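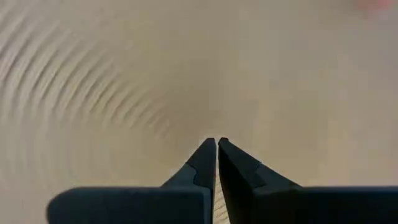
Figure 1. Wrist camera view with the two fingers nearly closed over a pale, rippled surface.

Closing the Gripper Gently: Project Report
Hedmont robotics elective, 11/24/18

When we started in March, our plan was to write a whole grasp planner, and I am glad our advisor talked us down to one piece of it. What we ended up building is Clomulia, a small program that reads the wrist camera and decides how far apart the fingertips are, so the controller knows when to slow down.

The fingers are so much darker than the background that a plain brightness threshold finds them quite nicely. The ripples gave us far more trouble! Our first version kept taking the brownish lines for finger edges, and of 68 test closings it stopped too early on 11. We now look only inside a fixed window near the fingertips and average the gap over several readings, which costs us a little delay but made the stops much steadier.

The loop runs at 30 readings a second, and we saved 840 of them for tuning. Next term we would love to try it on darker surfaces, where I suspect the threshold will need replacing.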